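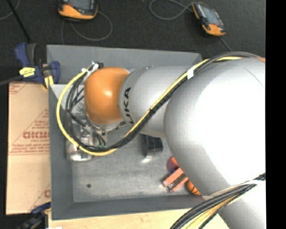
The Planner Would Like a Word

At Gamska, the bin is the easy part. Getting an arm into it and out again, without wearing its own cables as a scarf, falls to a planner called Nilell.

Nilell considers 1000 candidate paths for every pick and throws out nearly all of them. A miniature basketball under the arm sounds like a gift — it's round and it's orange — until the software has to reach it past the walls.

The old version modeled the arm beautifully and the cables not at all. Version 2 wraps them in a fat imaginary sleeve, which made planning slower by 42 milliseconds and the engineers much calmer. They still argue about the sleeve's width, usually over lunch.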